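How to Work Out What a Star Player Is Worth to Your Team (Without Starting a Fight You Can't Finish)

Search this site Enter keyword Go

6 min read

Every fan has a player they believe is holding the whole building up. Every fan also has a player they believe is a very expensive coat rack. Sometimes these are the same player, depending on which end of the bar you sit at. What follows is the method I use to settle the question for our local basketball league, where the stakes are low and the shouting is not.

You will need a season of box scores, a spreadsheet, and an evening you weren't going to enjoy anyway. I'll be using last year's Brondier team as I go, partly because they keep decent records and partly because I have been angry at them for a while.

Step 1. Write down your opinion first

Before you open a single box score, write one sentence saying how much you think the player matters. Put it somewhere you can't quietly edit it. Mine said, "Brondier would be a last-place team without their point guard." I wrote it in pen, which was confident of me.

If you skip this step you will finish the spreadsheet, look at the answer, and discover that you had believed it all along. I have done this several times and felt very wise each time.

Step 2. Split the season in two

Make one column for games the player started and one for games the player missed. Record the final score of each and the margin, with losses as negative numbers. Leave out games where the player went off hurt early. They belong to neither pile and will only confuse you.

You want at least 5 games in the "missed" column. With fewer than that, one hot night from a backup who never shot like that before or since will make the star look like dead weight. If your player is never injured, congratulations to them, and skip ahead to Step 4.

Step 3. Check who they were playing

The missed games are almost never a fair sample. Coaches rest people against bad teams. Sprained ankles, on the other hand, have a habit of turning up the week before you play Vakora.

Go down both columns and mark each opponent as strong, middling or weak, using the final standings. Three labels is plenty. I once tried a ten-point scale and spent most of a July weekend deciding whether Plument was a six. Then compare like with like: strong opponents with the star against strong opponents without. If one of those boxes is empty, leave it empty. Do not fill it with a feeling.
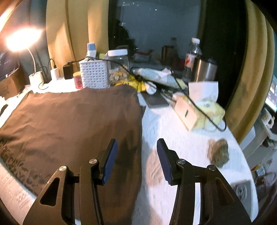

Once the opponents are sorted, the gap between the two columns usually shrinks. Mine shrank by more than half, and I went and made a sandwich.

Step 4. Look at the minutes on the bench

Even a player who never misses a game has to sit down sometimes. If your league publishes play-by-play, add up the team's points and the other team's points while the star was resting. Brondier's point guard sat for 400 minutes over the season, enough to be worth looking at.

Be careful with garbage time. A star who is pulled with a twenty-point lead will leave behind a bench that gives some of it back, and the bench will look terrible for doing the one thing it was sent out there to do. I drop any stretch where the lead is 17 or more. You can pick another number, as long as you pick it before you see which one helps your side of the argument.

Step 5. Ask what the team was built to do

This is the part that numbers handle badly. Some teams are designed around one person. Everyone else was signed because they stand in the corner and catch his passes, and when he goes they are still standing in the corner. The drop is real, but some of it belongs to whoever put the roster together.

Prajapati went the other way last season. They lost their leading scorer before the opener, spread his shots around, and finished one place higher than the year before. You could say he was never that good. You could also say they had a whole preseason to plan for it, while Brondier found out in the parking lot.

So note when the team learned the player would be gone. A summer's warning and an hour's warning are different problems, and comparing them is how most of these arguments go bad.

Step 6. Go back and read your sentence

Get out the piece of paper. If it still looks right, resist the urge to laminate it. If it looks wrong, cross it out and write a smaller one. My new sentence says Brondier would have been a middle-of-the-table team without their point guard, with some ugly nights against the good ones.

A few practical notes. Save a copy of the spreadsheet before you sort anything, or you will end up with Vakora's scores next to Plument's name and a theory to match. Playoff games go on a separate sheet. And if you plan to bring the results to the bar, print them large. The lighting is poor, and the man who most needs to read them will say he forgot his glasses.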